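Ticket 124: gripper width estimate drops to zero on fabric episodes
Project: Okari / perception
Component: width_from_fingers
Reported by: Rirunside data site
Status: Fix merged, waiting on rerun
Priority: 4

Summary
Episodes from the folding set come through the Okari pipeline with jaw width at 0 for long stretches. The policy trained on them closes early and stays closed. Hard-object episodes from the same site are clean.

Steps to reproduce
1. Check out the Ganbridge release branch.
2. Run the width stage on any folding episode with default config.
3. Plot width against frame index. The trace falls to 0 in a single step and comes back the same way.

Expected: width follows the fingers, or the frame is marked invalid.
Actual: width is 0 and the valid flag is true.

Log excerpt
[width] left tip: no candidate above threshold
[width] right tip: ok
[width] fallback: mirror disabled, using last=None
[width] publish 0.0 valid=1

Comment 1
Reproduced on the Balogun workstation. Not a calibration problem. Reloading intrinsics changes nothing, and the right tip position agrees with the hand labels. Removed the calibration tag.

Comment 2
The detector wants both tips. When one is missing it should reuse the last good value, but the cache is cleared at every chunk boundary, and chunks are 16 frames long. If a tip is covered when a chunk starts, there is no last value, None gets cast to 0.0, and the valid flag is never touched. Two bugs, then: the cache reset and the cast.

Comment 3
Test frame for the one-tip case is attached. It goes into the regression set with the hand labels.
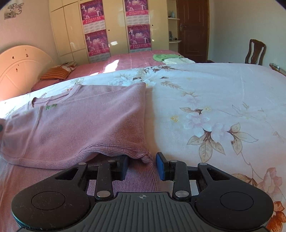
The mirror fallback should be switched back on for the one-tip case. Both fingers ride on the same linkage, so one tip plus the fixed center line gives the width without the other. In the attached frame the left finger is partly under a fold of fabric and the right one is upright with its blue face in clear view, and the fingers are open, so 0 is plainly wrong. The crosshair near the top edge of the grip plate serves for the center line.

Comment 4
Patch is up. Cache now survives chunk boundaries, None sets valid=0, mirror is on by default. Ran 200 frames by hand on Wednesday and got no false zeros. Two-tip frames give the same output as before.

Comment 5
Merged. Rirunside to rerun the folding set before retraining. Leave this open until the new traces are uploaded. The blue threshold in low light is a separate issue and needs its own ticket.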